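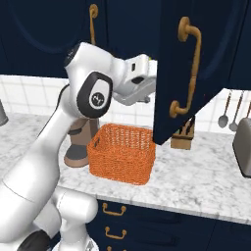 棚卸し用ハンディ「Givska」を四か月使ってみた感想

2011年10月26日

うちみたいな個人の調剤薬局で、在庫管理にどこまでお金をかけるか問題。前の記事にコメントをたくさんいただいたので、6月に入れたGivskaのことを書いておきます。メーカーはGultholmというところで、国内では代理店経由の販売。貸出機ではなくて普通に自腹で買ったので、文句も遠慮なく書きます(笑)

まず何をする機械かというと、箱のバーコードを読んで数を打ち込み、クレードルに戻すとパソコンの在庫ソフトに飛んでいく、それだけです。発注はできません。カタログには「発注連携対応」と書いてあるんですが、よく読むと別売りのソフトが要るんですよね。ここで一回がっかりしました。

導入前の棚卸しは、印刷した品目リストをバインダーに挟んで、鉛筆で書き込んで、閉めたあとに私がExcelに打ち直すというやり方でした。品目数は今回マスタを作ったときに初めてちゃんと出たんですけど、2,656。そりゃ毎回夜中になるわけです。しかも打ち間違いが必ずあって、翌朝「この軟膏、マイナス3本って何ですか」とスタッフに聞かれるところまでがお約束でした。

で、Givskaを入れて最初の棚卸し。正直に言うと前より遅かったです! マスタに登録されていない箱が218件も出て、そのたびにピーピー鳴って止まるんですよ。同じ薬でも包装違いでコードが別、というのを甘く見ていました。錠剤のPTP100錠入りと500錠入りを同じ品目で持っていた方は、先にそこを整理してから始めることをおすすめします。私は途中で心が折れて、残りを次の日曜に回そうかと本気で考えました(結局やりましたけど)。

二回目からは速かったです。棚の前で読んで打って、隣へ、という流れに体が慣れてくると楽しくなってくるくらい。打ち直しがまるごと消えたのが何より大きくて、終わったら電源を切って帰れる。三回目は夕飯に間に合いました。

良かったところをもう少し。

画面の字が大きい! 老眼が始まった身には本当にありがたいです。品名が二行で出るので「OD錠」なのか普通錠なのか、規格が5mgか10mgかまで読めます。前に知り合いの店で触らせてもらった別の機種は、品名が途中で切れてしまって、後発品だと屋号の部分が見えなかったんです。あれは調剤薬局では困りますよね。

それから履歴が300件まで本体でさかのぼれること。「さっきの目薬、2って打ったっけ、20だっけ」というときに戻って直せます。300件を超えると古いほうから見えなくなりますが、データ自体は残っているのでパソコン側で確認できます。

使用期限の入力欄があるのも地味に効いています。うちは期限切れの廃棄が悩みの種で、特に一人の患者さんのためだけに取った高い薬が、処方変更になって残るパターン。期限を入れておくと一覧を期限順に並べ替えられるので、早めに近所の薬局さんへ声をかけられるようになりました。年間でどれだけ違うかはまだ分かりませんが、少なくとも「奥から出てきてしまった」は減りそうです。

ここからは不満です。

開封済みの端数が面倒。箱数ではなく錠数で管理したいのに、初期設定だと箱単位なんです。設定を変えれば錠数で打てるものの、今度は未開封の箱も全部錠数に換算しないといけない。混在させる方法があるはずだと思ってサポートに電話したら、担当のアマートさん(Graziella Amatoさん、日本語ばっちりでした)が、品目ごとに単位を二つ持たせる裏技みたいな設定を教えてくれました。説明書に書いておいてほしい。電話の対応はとても良かったです。

漢方のエキス剤の箱、読みにくいです。棚に横向きに立てているとバーコードが奥側になるので、一箱ずつ抜いて読んで戻すことになります。これは機械のせいというより並べ方の話で、うちは棚の向きを変えました。

冷所品の冷蔵庫。扉を開けたままゆっくり読んでいると庫内温度が気になるので、インスリンだけは今も先に紙にメモして、あとから打っています。ここは変わらず。

あと、音。読み取り音が三段階しかなくて、一番小さくしても待合室に響きます。営業中にちょこちょこ数えたい派の方にはつらいかも。消音にすると今度は読めたかどうかがランプ頼みになって、私は二度読みをやらかしました。

電池は、一晩の棚卸しなら余裕でもちます。ただしクレードルへの差し込みが浅いと充電されていないことがあって、朝になって「えっ」となったことが二度ほど。カチッというまで押し込んでください。

値段のことも聞かれていたので。本体とクレードルと初期設定込みの見積もりで買いましたが、店の規模や在庫ソフトによってだいぶ変わるようなので、金額は代理店で確認してもらうのが確実です。うちは経理をお願いしている先生に相談して、消耗品扱いにできるのかも先に聞いておきました。このへんは必ず専門の方に!

向いているのは、在庫の品目が多いのに専任の人を置けない店、それから棚卸しの打ち直しを店主が一人で抱えている店。逆に、レセコンの在庫機能をもう使いこなしているところなら、わざわざ足さなくていいと思います。門前で品目が絞れている薬局さんも、紙で十分回るんじゃないかな。

五点満点だと四点です。端数の設定が最初から分かりやすかったら四・五あげました。次の棚卸しではスタッフにも一台目を渡して、私は横で見ている予定なので、初めての人がどこでつまずくかはまた書きます。発注ソフトのほうも見積もりだけは取ってみようかな。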